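Should Garham drop the residency points for faculty hires?
4 min read
Print | E-mail

tallgrass_ed
The review panel at Garham put out its draft last night and I read it so you don't have to. Right now, anyone applying for a teaching post who grew up in one of the 12 river counties gets extra points in the first round of scoring. The panel wants engineering and medicine excused from this. Everybody else (history, nursing, the two people left in German) keeps it. The reasoning, as far as I can find any, is that those schools are "of national standing" and the others apparently are of county standing.

The panel was set up to find ways to make the points system work better. Its big idea is to stop using it in the places that hire the most people. I teach in one of the unexcused departments and am trying not to take it personally.

mossback
You left out the numbers. Engineering had 137 applicants for its last opening and the residency points changed who made the first cut by 4. Four! None of those got the job. If that's what is dragging down our national standing, we have a very sensitive standing.

pivot_table
Speaking as someone in engineering: the points aren't the problem, the calendar is. County forms have to be certified before we can even open the files, and by the time that clears it's April and every decent candidate has signed with Vekau State. Excuse us from the paperwork and keep the points, I'd be happy. The draft does it the other way around, naturally. There's a paragraph saying certification stays in place "for reporting purposes."

tallgrass_ed
I missed that paragraph. So you'd collect the forms, certify the forms, and then not look at the forms.

pivot_table
Correct. We've been training for this our whole careers.

quillfeather
I'm going to be the unpopular one. I think the panel is right, and I think they didn't go far enough. Points for where you went to middle school are a strange way to pick a professor of anything. The rule was written when the college was hiring for a campus of 200 students and half the faculty commuted by ferry. If we want more local people in these jobs, pay for their doctorates. The Abubakari Fellowship did exactly that until the money was moved into the new parking structure.

mossback
Agree on the fellowship, disagree on the rest. "Fund it earlier in the pipeline" is what people say right before they fund nothing. I'd keep the points until somebody shows me a check.

quillfeather
Fair. I'd still like the check.
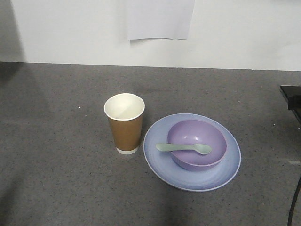 ohm_on_the_range says the fellowship never really helped engineering anyway, as it paid a stipend that wouldn't cover rent within an hour of any place that has a doctoral program in the field. Two of our grad students got it and both left for industry before their second year. So if it does come back, please let it come back bigger, or just hand out the parking passes.

tallgrass_ed
Did they leave over the stipend or over the work? I ask because the draft uses the fellowship as proof that local candidates "do not persist," and if it was the rent then that's a fairly rotten thing to put in writing.

ohm_on_the_range
Rent. One of them told me so while returning a library book. I doubt the panel asked.

latefee
Skinau College dropped its residency points entirely a while back, and I was there for it. First year, nothing changed. Second year, the search firms figured out they could send the same shortlist they send everybody. We ended up interviewing people who had clearly never looked at a map of the place. One asked me which airport we were near. We are near no airport.

quillfeather
That's an argument against search firms.

latefee
It is also an argument against search firms, yes.

pivot_table
For anyone who wants to comment officially, the form is on the provost's page under "Governance," then "Other." It has a box for your home county. I don't know whether you get points.

mossback
Filled it out. It timed out on the second screen and kept only my title, so the panel has received the word "Dr." from me and may do with it what it likes. Trying again after lunch.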